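Seating Comfort in Shared Study Rooms
Kaede Nakajima and Tsutomu Ikeda

Introduction
Students at the Iwasaki building often study for hours in the same chair. We wanted to know whether the type of chair changes how long people stay and how their back feels afterward. The work was done in June.

Method
We put a short survey at the door of two study rooms. One room has padded chairs with fixed legs. The other has office chairs on wheels. The survey asked for time in, time out, and any soreness on a scale from 1 to 5. We left out forms with no time out. That gave us 48 usable forms.

The office chairs have a high mesh back and a black seat. Our advisor asked us to keep the chairs at whatever height people left them, so we did not adjust anything between sessions.

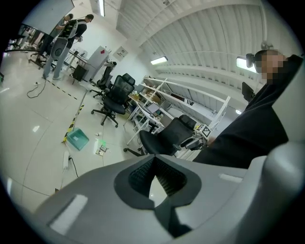
Results
People in the office chairs stayed longer, but they did not report less soreness. Lower back was the most common answer in both rooms. Neck came second. Nine people wrote that the table was too low, a question we had not asked.

Limits
People chose their own room, so those with back pain may have avoided the fixed chairs. We also had no measure of table height. A follow-up should record both, and should run during exam weeks as well.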